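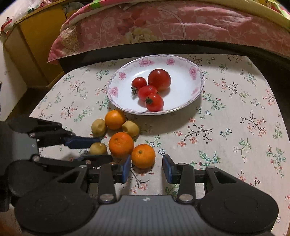

Two-arm pick and place at home, grip force on soft fruit

Lerkside Workshop Forum > Builds > Arms and Grippers

tablebot_ed
Posted Aug 3, 2024
I have both arms running on the dining table now. The grippers are Stekach parallel kits with the blue pads, and each one is on its own Ernus driver board. The job is to pick up fruit from the cloth and put it on a plate without marking it.

Oranges are fine. I set the current limit at 800 mA and they go up and come down clean. Tomatoes are the problem. At the same setting the skin splits near the stem, and if I drop the limit to 500 the big ones slide out halfway through the move. I don't want a different setting for every piece of fruit if I can avoid it.

Second problem is the arms getting in each other's way. When one comes in from the side and the other comes in straight, the lower linkages want to be in the same place. I have had one hard contact so far. It bent a link pin and I replaced it.

What are people using for force control on these?

quietgear
Current limit is a bad stand-in for grip force on that kit. The linkage changes ratio as it closes, so 500 on a big tomato and 500 on a small one are different forces at the pad. You can't tune your way out of that. Put a load cell or a thin force sensor behind one pad and close the loop on it.

mill_and_fill
I'd try the pads first. Stock ones are pretty hard. I glued soft silicone sheet over mine and stopped splitting tomatoes the same afternoon, no sensor needed. Clean the pad with alcohol before you glue or it peels.

quietgear
Silicone spreads the load but it still lets you squeeze too hard. It just takes longer to show up. Check the fruit the next day for soft spots.

mill_and_fill
I did check. No soft spots. He is moving groceries across a table, he doesn't need a load cell for that.

tablebot_ed
I have silicone sheet here so I'll try that first. How thick did you go?

mill_and_fill
2 mm. Thicker than that and the orange rolls between the pads when the wrist turns.

northbench
On the arms hitting each other: don't let both of them move inside the shared area at the same time. I split my table with a line in software. An arm has to hold a token to cross the line, and it gives it back when it's clear. It's slow but I haven't bent anything since June.

Also watch the side approach. The lower finger on that gripper sits further out than you'd think, and the body behind it needs room too. I measured mine wide open and used that as the width for every move, even with the fingers closed.

tablebot_ed
The token idea works for picking. I also want one arm to steady a piece while the other grips it, and for that they both have to be in the middle.

northbench
Then you need real collision checking for that part. Keep the token for everything else. For the steady move I'd bring the side arm in, stop it completely, then move the other one.

oldsolder
Are both Ernus boards on one power supply? I had the second arm sag every time the first one gripped and it looked just like slipping. Bouazza sells a 22 amp supply that fits under a table. I run two boards off it with no sag. Before you buy anything, put a meter on the rail and grip something with both arms at once.

tablebot_ed
One supply, yes, the small one from the kit. I'll put the meter on it tonight.

quietgear
oldsolder has a point. If the rail is sagging, none of your current numbers mean much, including the 500.

tablebot_ed
Update. The rail drops when both arms grip together. With only one arm powered, 500 holds every tomato except the largest, so part of the slipping was the supply. I put the silicone on one gripper and left the other stock so I can compare. The silicone one holds the largest tomato at 500 and I don't see a split. I'll look at it again tomorrow.

Supply is ordered. Token code is in, and the side arm now waits outside the line.

quietgear
Good. I still think you'll want the sensor once you get to anything softer, like a ripe peach.

mill_and_fill
If he gets to peaches, sure. Post the pad photos when the second one is done, and tell us which glue you used.

tablebot_ed
Silicone adhesive from the hardware store, clear, thin coat. I clamped it overnight between two scraps of plywood. Second gripper gets done when the new supply is in.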